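Delden cell, two-arm flower bench: monthly check with comments
Site: Zunddale, back bay
Checked by: Oona Nurmi
Second pair of eyes: Vilho Lahtinen
Month: May

OK means I looked and I'm happy. WATCH means it can run but I want it looked at again next time. FIX means fix it before the arms get power. I've kept the old item order so you can hold this next to the April sheet, even though the order makes you walk around the cell twice (sorry, I'll redo the form one day, I keep saying that).

PART 1. BEFORE POWER

1.1 E-stop buttons, front and side. OK
Pressed both, both latched, both released with a twist. The side one is getting stiff. Vilho thinks a drop of contact cleaner, I think a new button, and there's one in the drawer anyway.

1.2 Lockout tag on the supply. OK
Tag was on when I came in at 7:30 and my name was on it, so either I'm very organized or I forgot to take it off last time. I asked Vilho. I forgot.

1.3 Uprights and cross rail, all corner joints. OK
Went around with the hex key. The only one that moved at all was low on the right upright, and that was a quarter turn. Please don't hang anything heavier on the back rail than what's in the white basket now.

1.4 Wall covering flat, no lifted corners. OK
The wavy-line covering looks busy to visitors, but leave it up! If you have to replace a panel, line up the pattern with the one next to it before you press it down. I spent an entire afternoon in February learning this.

1.5 Front rail and mounting brackets. WATCH
All the bracket screws checked with the Gallardo driver set to 5 Nm. One screw on the left bracket took a bit more turning than I liked. I put a paint line across the head of it, so next month we'll know if it's backing out or if I was just being fussy.

1.6 Boards and wiring under the rail. WATCH
They still sit open to the room. I blew the dust out with the hand bulb (no compressed air down there, please, ever) and checked that every plug was fully home. A cover is on order and has been for a while. Until it comes, no drinks on the front ledge, and that goes for closed bottles too.

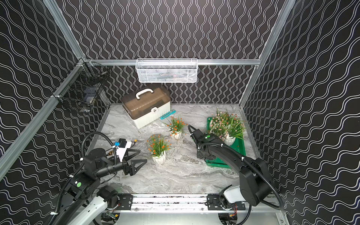
Both arms out over the floor, tray on the right, rail along the front.

PART 2. CABLES AND CONDUIT

This is the part I always allow the most time for. The arms themselves have been good as gold, and nearly 80 percent of the stops in our Clurik log since the winter go back to a cable or a plug.

2.1 Corrugated conduit, left arm, base to wrist. OK
Run your fingers along the whole length with the power off. You're feeling for flat spots and for splits on the inside of the bend, where you can't see them. None this time.

2.2 Corrugated conduit, right arm. WATCH
There's a shiny patch on the outside of the big loop. Not worn through, but something is rubbing. My guess is the right upright when the arm swings back to park. I moved the arm through the whole path by hand and couldn't get it to touch, so maybe it only happens at speed.

2.3 Cable ties. OK after rework
Changed two on the right arm that I'd pulled far too tight last time. You should be able to slide the conduit a little under the tie with your thumb. Trim the tails flush! I have a scratch on my wrist to remind me.

2.4 Thin cable at the wrist. OK
It hangs lower than I'd like when the arm reaches down over the tray. Before a long run, take the arm to its lowest point there and look at where the slack goes. If it can get under a pot, shorten the loop.

2.5 Connectors at both bases. OK
Wiggle test with the arms holding position. Clurik showed no dropouts. 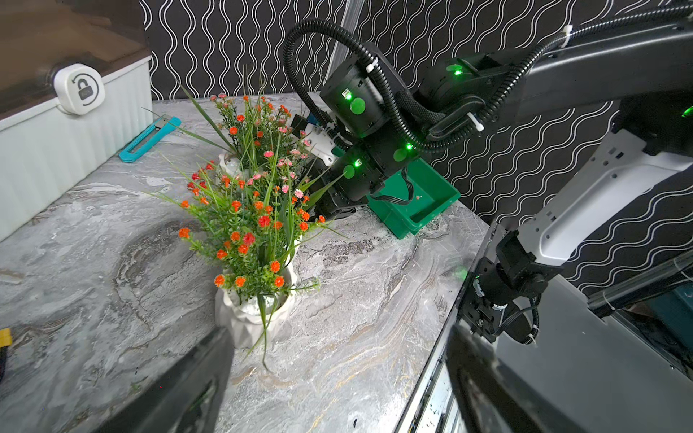 Romana Hudec: I'd change 2.4 from a look to a measurement. We had the same thing on the night run, the slack was fine at the lowest point and then caught on the way out, when the wrist had already turned. Could you write down the loop length each month? Then I'd have something to compare with when it goes wrong at three in the morning and you're asleep.

Fair enough, Romana. I went back and measured it along the cable from the last clamp to the plug: 61 mm. I've added a blank for it on the form, and I also added "turn the wrist both ways before lifting" to the check, since your way of finding the snag is better than mine. If you've got the number from before the cable swap, send it to me and I'll write it in next to this one.

PART 3. GRIPPERS

3.1 Finger screws, both grippers. OK
Snug. Do these by hand with the short key and don't lean on it, the threads are not that deep.

3.2 Finger faces clean. FIX, done on the spot
The left fingers had a sticky film on them and a bit of green fluff stuck in it. Wiped with alcohol on a lint-free cloth, then again with a dry one. I'd like this done weekly and not just when I come by with my clipboard.

3.3 Open and close, ten cycles each, listening. OK
Both smooth. The right one has a faint tick near fully open, same as in April, no better and no worse.

3.4 Fingers meet evenly. OK
The paper strip test, top and bottom of the fingers. If the strip pulls out at the tip and holds at the root, the finger has been knocked and you need to reseat it before you touch any settings.

3.5 Wrist camera brackets. OK
Hand tight plus a nudge. Wipe the lens with the blue cloth only (the gray cloth is for the floor, and yes I labeled them, and yes I still found them swapped). 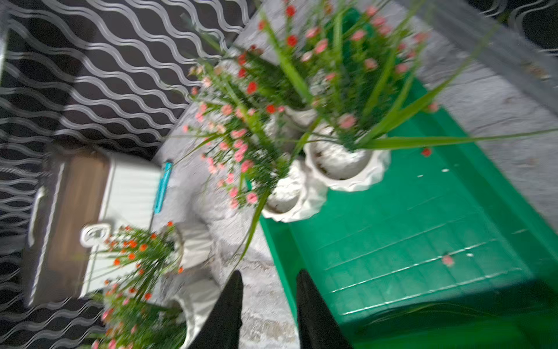 After 3.5 I always do one slow sweep across the plants with the speed down at 45 percent and my hand on the stop. The long grass blades are the reason. They bend and spring back, and one of them can end up between the fingers and the sensor and give you a very confident reading of nothing at all. If a blade keeps getting in the way, turn the pot. Please don't cut the grass, Marion Galbraith has to account for every plant.

PART 4. FLOOR, TRAY AND LOOSE THINGS

4.1 Petals and bits on the tray. FIX, done on the spot
Small red ones again. Lift the pots, brush the tray off into the bin, wipe the ribs, put the pots back. Don't brush onto the floor and then do the floor, you'll be chasing petals till lunch.

4.2 Tray flat and not rocking. WATCH
Push down on each corner. It rocked a hair at the back right. Could be the tray, could be a crumb under it. I cleaned underneath and it got better but not perfect.

4.3 Pots sound, no chips on the rims. OK
All good. A chipped rim changes how a pot sits in the fingers, so pull it and use one from the shelf.

4.4 Toolbox latch closed and handle down. OK
The latch has to be turned all the way to the lock side. Halfway looks closed from the front and isn't.

4.5 Baskets on the back rail and left wall. OK
Nothing poking out through the mesh, nothing stacked higher than the rim.

4.6 Loose tools accounted for against the cell card. WATCH
The teal one by the toolbox is on the card, so it stays. The card itself is out of date though, it still lists a brush we threw away. Sirkka Suominen has the master copy and I've asked her for a new print.

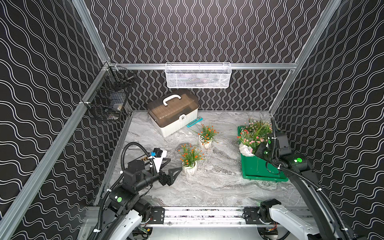

PART 5. POWER ON

5.1 Joint indicator lights green on both arms. OK
Wait for all of them before you touch the pendant. The last one to come up is always on the right arm and it feels like forever.

5.2 Park position, both arms, repeated three times. OK
Landed where it should each time. Keep clear of the right upright while you do it, see 2.2.

5.3 Both arms moving at once, slow, shared area in the middle. OK
No zone faults. I ran it with the two orange-flowered pots where they normally stand, moved the nearer one a hand's width left, and ran it again.

5.4 E-stop during motion. OK
Both arms stopped and held. Restart needed the full reset, as it should.

OPEN ITEMS CARRIED TO JUNE
1.5 left bracket screw, look at the paint line (Oona)
1.6 cover for the boards, chase the order (Sirkka)
2.2 shiny patch on the right conduit, film the park move at full speed (Vilho)
2.4 write in the loop length (whoever does the check)
4.2 tray corner, try the other tray (Oona)
4.6 new cell card (Sirkka)

Signed off to run, with the WATCH items as listed. O. Nurmi, V. Lahtinen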